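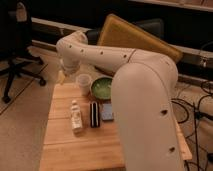 Sendholm needs people to read failure logs, and to doubt them. In September one of our arms was told to stop and kept moving. The fault report from the controller said 2 seconds. The report from the software said nothing had happened. We have since pulled 496 recorded runs of the same pick-and-place job, and the two systems disagree on 74 of them. The job itself is dull: reach down over a wooden tabletop, deal with a clear plastic cup, a green bowl, a small bottle and whatever else has been set out in reach, and let go in the right spot. It is hard to make that sound dangerous until you have had your own hand near the bowl.

Our integrator, Brostadari, has offered an explanation, a firmware update and a cheerful slide deck. The update may well be fine. We would like someone who doesn't work for them, and who doesn't owe us a happy ending, to go through the runs before we switch back to normal speed.

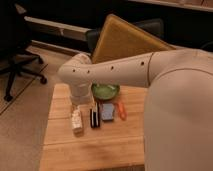 We are looking for reviewers for a paid, part-time project called Florkimon. The work is done at our Buenaventura site, on weekdays. You will watch recordings next to the motion logs, mark when a stop was requested and when the arm came to rest, and write down what you think happened in plain sentences. "Can't tell" is an accepted answer and we expect to see plenty of it.

You should have:
– some experience with machine safety, test work, repair or accident reporting
– patience with badly labeled spreadsheets
– a record of telling a supervisor something they didn't want to hear

A degree in robotics is welcome but won't move you up the pile. Please don't apply if you have worked for Brostadari in any role, paid or unpaid.

You won't be asked to reach into the work area while the arm is powered. If anyone asks you to, refuse and report it – your pay for the day stands. Reviewers' findings go into the final report under their own headings, including the ones management disagrees with. That is written into the contract, so read it before you sign.

To apply, send a one-page letter describing a fault you looked into and got wrong at first. Résumés are optional. Letters must reach the Sendholm front office by Thursday, December 9, 2021.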